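Tremley Household Tasks Working Group
Minutes of the October meeting

Held in the upstairs meeting room. The meeting opened at 2:00 p.m. Attending were members from the Tremley workshop, the Stondano test team, the Zanetti laundry and a representative of the Jarkberg home care service. Apologies had been received from the second Jarkberg member.

1. Minutes of the previous meeting

Accepted with one correction. Under item 4, "dish drying" should read "dish sorting." The drying trial has not been scheduled.

2. Matters arising

The spare shelf unit has been delivered and put together. One bracket is missing and a replacement has been ordered by the workshop.

The Zanetti laundry has sent over a second bag of mixed towels and pillowcases for folding practice. These are worn stock and do not need to be returned.

The question of who pays for broken crockery was carried over again. Stondano asked that it be settled before the next round of kitchen trials.

3. Which chores are ready

The main item. The chair asked each party to say plainly which jobs it would hand to a machine today, with a person in the building but not in the room.

Stondano reported on the shelf restocking trial. The arm placed 1000 boxed items over the trial period, all of the same three box sizes. Most of the stops came from boxes with loose flaps. With sound boxes and a tidy shelf, Stondano would let it run unattended for a shift. With mixed goods it would not. Bags and pouches are still picked up badly and often put down on their faces.

Zanetti said that folding is not ready. Flat towels of one size come out well enough for the back shelf, but a person at the laundry folds several in the time the machine takes over one. Fitted sheets have not been attempted and Zanetti sees no point in trying them this year. The laundry would be more interested in a machine that could pull single items out of a tangled load, which is the part its staff dislike most.

Jarkberg said its clients ask mainly about three things: clearing the table, loading the dishwasher and picking things up off the floor. It would not place a machine in a client's home for any of them at present. Its concern is less with breakage than with what happens after a mistake. A person who drops a fork picks it up. The machines shown so far carry on with the next step or stop until somebody resets them.

There was a discussion of whether "ready" should mean the same thing in a shop and in a home. Stondano felt that a shop can be arranged to suit the machine and that this is a fair way to begin. Jarkberg replied that its clients will not rearrange their kitchens. It was agreed to keep two separate lists, one for shop floor and one for household, and to stop reporting a single figure for both.

4. Hand-guided grippers and recorded demonstrations

The workshop reported on the recording of chores with the paired hand-held grippers. A person holds one in each hand and does the job through the gripper fingers, and the recordings are then used to train the arms. The group has 200 usable recordings of table tasks so far. A further batch has still to be checked. 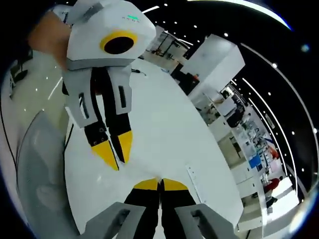 Two-handed tasks take longer to learn than expected. New operators tend to do everything with the right hand and leave the left one idle, and recordings made that way are of little use for folding or for opening containers. The workshop now asks operators to practice before anything is kept.

Thin, flat objects remain the hardest. Operators themselves have trouble getting a card or a sheet of paper off a smooth tabletop with the grippers, and usually end up sliding it to the edge. Zanetti asked whether the machine would learn the sliding as well. The workshop said it should, provided enough of the recordings show it, but this has not been tested.

Jarkberg asked for recordings to be made in an ordinary kitchen as well as in the lab, with normal clutter and poor light. The workshop agreed in principle. Access, insurance and the privacy of anyone living there will need to be sorted out first. Stondano offered the use of its staff kitchen as a first step.

It was also agreed that failed attempts should be kept and labeled where the operator recovers from the failure. Until now these have been deleted.

5. Time and cost

Stondano circulated a sheet comparing machine time with staff time for restocking. Members found it useful but pointed out that it leaves out setup and the time spent clearing stops. Stondano will add both.

Zanetti asked that future sheets also show how long a person had to stand by. In the last towel trial one member of staff was tied up for most of the afternoon, and that was not recorded anywhere.

6. Next trials

Agreed for the coming period:

Table clearing, plastic plates and cups only, 6 place settings, at the Stondano staff kitchen.

Picking single towels from a heaped basket, at Zanetti. Folding is suspended until this has been looked at.

Restocking with damaged boxes mixed in, at Stondano.

Floor pickup was put forward by Jarkberg and deferred, as the present arm does not reach the floor from its stand.

7. Actions

Workshop: fit the missing bracket; check the remaining recordings; write a one-page practice sheet for new operators.

Stondano: revise the cost sheet; confirm kitchen access; bring a proposal on crockery.

Zanetti: supply a basket and a typical mixed load.

Jarkberg: send its list of client requests, with the most common marked.

8. Any other business

The meeting room heater was reported again. Members are asked to return borrowed extension cords to the workshop.

The meeting closed at 3:40 p.m. The next meeting will be at the Zanetti laundry, with the time to be confirmed by email.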